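3.2 Where small items are kept

Each household in the Umard sample filled in a storage diary for three weeks in March. Respondents wrote down where they put keys, receipts, batteries and other small items, and whether they found them on the first try. The 94 households returned 1,478 usable entries. Entries with no location were dropped before coding.

Coding followed the scheme in Ambaye and Bakos, with one change - open trays and bowls were merged into a single group, as respondents used the two words for the same thing.
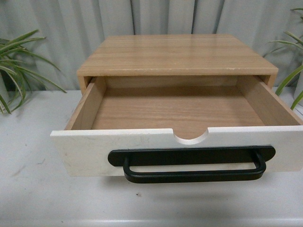
Figure 3. Small tabletop drawer unit, single drawer, open.

Closed storage was named less often than open storage in the hallway and more often in the bedroom. Renters and owners did not differ on this point. In 143 entries the respondent gave two locations for one item, and these were coded by the first location named. We repeated the analysis using the second location - the order of the groups stayed the same.

Contact: Wovance Household Studies | Back to top
12 shares | 3 comments | 6 min read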